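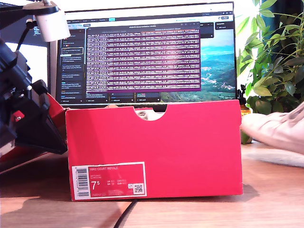
**Tritorier** is a tabletop robot kit sold by Noh, a firm based in Cistport. It was designed by Engelbert Stöckli for handling light packaged goods, shoes among them, and entered sale in November 2024 at a price of 2000 francs.

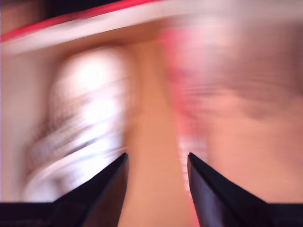

*The two fingers of a Tritorier gripper.*

Each kit comes with a printed manual and a spare set of fingers. The first production run consisted of 800 units.
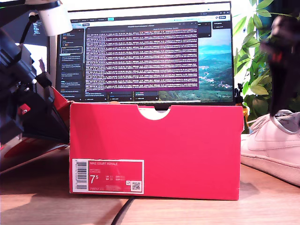
## Reception

Judit Balogh, reviewing the kit in Brirnovmont, praised the manual but found setup slow.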